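Is a used medical cart worth it for a home sickroom?

Posted in Home Care > Equipment
Mar 22, 2024

Gitadar

My father-in-law moves into our downstairs room soon, bed and all, and everyone keeps telling me to get a "real" medical cart for his supplies. The dealer I called quoted $616 for a refurbished one with drawers, a side basket and a bin. I have a hard time believing this does anything a $72 rolling tool cart can't. It's plastic drawers on wheels. The listing says "hospital grade" four times and never once gives a weight limit.

What I need to store: pills, gloves, dressings, a blood pressure cuff, wipes. The room has a smooth floor, so wheels are fine. Two grandkids under six visit on weekends, so the pills do worry me. Am I missing something or is this just a markup?

Emis

Mostly a markup. I paid $174 for one from a clinic that was closing and I still think I overpaid. The drawers are shallow. Bulky packs of briefs won't fit in any of them, so those ended up in the closet anyway.

Two things I'd pay for again. One is a top with a raised lip, because small boxes roll or slide off a flat top when you push the thing. The other is a lock, but only if you take the key out. Every one of these carts I've seen in use had the key sitting in it, and at that point you own a decoration. With kids in the house I'd put the pills in a separate lockbox up high and not trust any cart lock. They're small and cheap.

Ask the dealer whether the key is included and whether it can be replaced. Mine couldn't.

Avulent

Disagree a little with Emis. A tool cart is heavier, it's loud, and the ones I tried had corners that caught the sheets. I don't buy the "hospital grade" talk either, but the layout is useful once you're doing this several times a day. You want the things you grab most in the open basket, trash or laundry in something you can lift out, and the rest in drawers you can see into a bit.
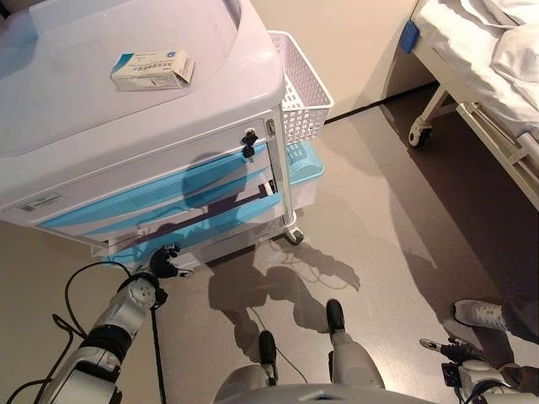

Mesh basket on the side, blue bin under it, key in the lock.

Note how little is on top. That's how I'd keep it, one box at most, whatever you're giving next. Once the top becomes a shelf you'll stop being able to use it as a work surface, and then you'll be laying dressings out on the bed.

Before paying $616, roll it yourself. Casters are what go first on used ones, and sellers love to skip that part. If one drags, walk away or get the price down. I'd also measure the gap next to the bed with the drawers pulled out. I didn't, and had to turn mine sideways for months.

Han

just get a dresser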